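Sidden Robotics Club
Progress report to the Makent Fund, spring term

Grant amount: £2000
Period covered: January to March

Summary

The grant has paid for a term of work on the shop task, in which students program a two-armed robot to pick goods from a table and put them on a shelf. The club has met twice a week as planned. Two of the three targets agreed with the Fund have been met. The third, placing goods on the shelf without help from an operator, has been moved to the summer term.

What the money was spent on

Most of the grant went on the shelving, the steel table and a replacement set of finger joints for the right hand. The rest covered stock for the shelves and the entry fee for the Bakmont Schools Challenge. We bought ordinary groceries in place of foam blocks, as the Challenge rules ask for real packaging. A small sum is left and we would like to carry it over for spare cables.

Progress against targets

1. Grasping. Target met. Students recorded operator-led picks in January and February and used them to train the grasping program. In the end-of-term test the robot made 91 good picks out of 100, using tubes and small tubs. The misses were nearly all on the tubs, which are short and tend to slide when a finger touches them first on one side. The group working on this changed the approach so that one finger goes underneath before the others close. The tubs have been more reliable since then.

The steel table has caused more trouble than we expected. It reflects the hand and the goods, and under the ceiling lights there is a strong band of glare. Early versions of the program sometimes aimed at the reflection of a tube. The students dealt with this by recording more picks with the glare in different places. We looked at covering the table with a mat but the Challenge uses bare metal, so we left it as it is.
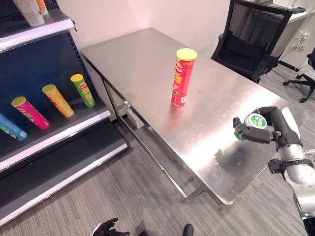 2. Student training. Target met. We said that 30 students would complete the basic operator course and all 30 have done so. The course is now run by older students, using notes they wrote themselves. New members learn the emergency stop first, then how to move one arm, then both. The notes are in plain English and the club at Malabanan College has asked for a copy.

3. Placing on the shelf. Target not met. The robot can carry a tube to the shelf, but setting it down upright in a gap between two others still needs an operator. The price rail along the front of each shelf is the main difficulty - the base of the tube catches on it if the hand comes in too low. Two groups are trying different methods and we will pick one after the Easter break.

Problems and delays

We lost 3 weeks in February waiting for the finger joints. Students used the time to sort the recordings and throw out the poor ones, a job that had been put off since the autumn.

Plans for next term

Shelf placing comes first, followed by a full practice run under Challenge rules in May. We also want to record picks with the shelves moved further from the table, as the layout at Bakmont will not match ours. No further funding is requested at this stage. Receipts are attached separately, and the next report will follow at the end of the summer term.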